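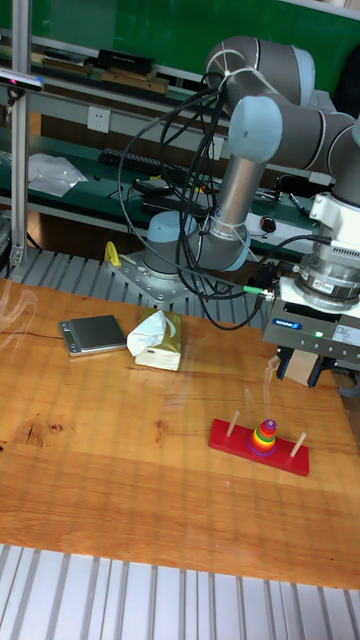
Last changed: January, by Joanne Mapplebeck

Cukalthorpe Apple Names, data card and readme

Hello, and thank you for downloading this! What you have is a table of apple names as people in and near Cukalthorpe say and spell them, along with where each name was heard and what other name it might go by in the nursery catalogs. It grew out of a box of index cards that Alfie Ellwood kept in his packing shed, and it has become a good deal bigger than any of us meant it to be (which I think is the way with apples).

What is in the download

names.csv is the main table, with 300 rows, one for each name as it was given to us. Spelling is left alone, so you will find Sheepnose, Sheep Nose and Sheepsnose on separate rows.
orchards.csv lists the 17 orchards and back gardens we visited, by parish only. Please don't write asking for the addresses, as we promised the owners.
notes.txt has the longer stories that wouldn't fit in a cell. Do read it if you have an evening free.

Columns in names.csv

name: the name as spoken or written down
heard_as: a rough spelling of how it sounded, filled in for 118 rows
catalog_name: our best match, or blank
sure: yes, maybe or no
use: eating, cooking, cider or keeping
source: card, visit or letter
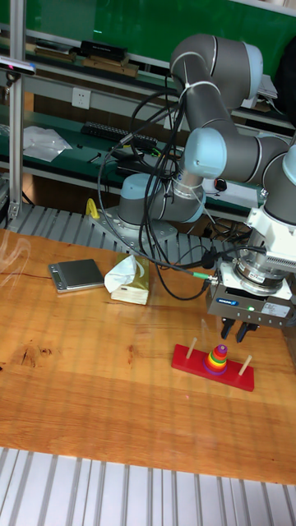

A word about the "sure" column, which causes more letters than everything else put together. A "yes" means that two of us compared the fruit with a named tree and agreed. A "maybe" means that one of us did, or that we had only a description to go by. Sze-wing Wu and I still disagree over the Yeoman, which she holds is two different apples under one name, and until we settle it the row stays at "maybe" and I would ask you to leave it so in anything you build from this.

Known problems

Cider apples are thin on the ground, as we started late in the season and many had already been pressed. Dates on the old cards are missing more often than not. Đức Châu has fixed the accents and stray commas that used to break the file in some spreadsheet programs, but if you find another, please send the row and the name of your program.

Using it

Free for any purpose, with credit to the Cukalthorpe Apple Names list. Corrections are very welcome, and so are new names, particularly from the hill farms. Jamie Haworth reads the mail and will write back, though he is slow at picking time.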